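Print this page | E-mail this page

September
By the Larnell Press Desk

LARNELL TEXTILE WATCH ASKS CLOTHING SELLERS TO BACK UP "WRINKLE-FREE" CLAIMS

Group says shoppers pay extra for a promise that few labels explain

DUNACH – Larnell Textile Watch today called on clothing sellers to stop using the words "wrinkle-free" and "no-iron" on hang tags unless they are ready to say what the words mean. The group has put out a short shopper's guide, and it has written to the sellers whose tags it reviewed.

Larnell read 400 hang tags and online listings for shirts, pants and light jackets sold as easy care. Only 13 of them said how the garment had been tested. The rest offered phrases such as "stays crisp all day" and "travel ready," which sound good and commit the seller to very little.

"We have nothing against a shirt that needs less ironing," the group said in a statement. "We would buy one. What we doubt is that this many of them exist, at this many prices, with this little said about how anybody checked."

The trouble starts with the words. "Wrinkle-free," "wrinkle-resistant," "easy care" and "no-iron" turned up in the review as if they all meant the same thing. In some listings two of them described the same pair of pants. A shopper could fairly take "free" to mean none and "resistant" to mean fewer. Larnell found no sign that sellers were using the words with that kind of care.

The group also questions the washing directions that come with many of these clothes. A tag may promise no ironing on the front, then ask on the back for a cool wash, a low tumble, prompt removal from the dryer and a "touch-up with a warm iron if desired." Larnell's view is that a garment needing a touch-up with a warm iron is a garment that needs ironing. 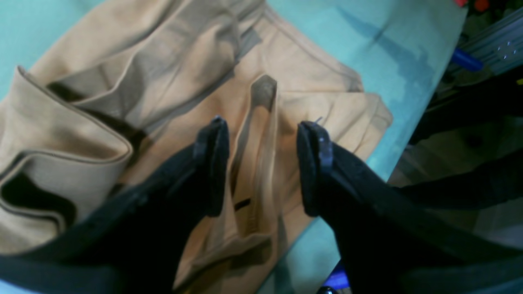
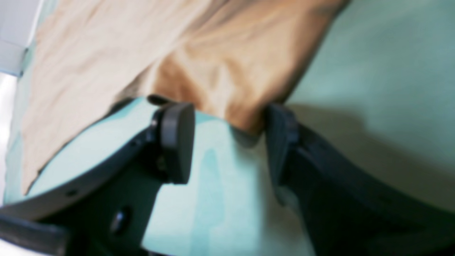

Tan cloth, bunched up on a pale green-toned tabletop.

Price is the other concern. Larnell compared easy-care shirts with plain shirts from the same sellers and found a markup as high as 40 percent. Some of that may pay for a real finish on the fabric. Some of it may pay for the tag. The group says it cannot tell which from what is printed, and it does not see how a shopper could.

Larnell is asking sellers to do the following:

- Name the test used, and say how many washes the garment went through first.
- Say whether the fabric was treated, and whether the treatment fades.
- Drop "free" where "fewer wrinkles" is what is meant.

Two sellers had answered by the time of this release. Jara said it would look over its product pages before the spring line goes up. Kanatetti said its customers "know what to expect from our fabrics." Larnell would like to know how they know, and has written back to ask.

The guide is written for people standing in a store. It suggests squeezing a sleeve in the fist for a slow count of ten, letting go and looking at it – a rough check, and no replacement for a proper test. It also advises reading the back of the tag before the front, and keeping the receipt until the garment has been through the wash.

Printed copies of the guide are free at the Larnell office in Dunach during business hours. Shoppers who have kept tags from clothes that did not live up to them can drop those off at the same desk.

Contact: Larnell Press Desk, Dunach | Copyright Larnell Textile Watch. All rights reserved. | Back to top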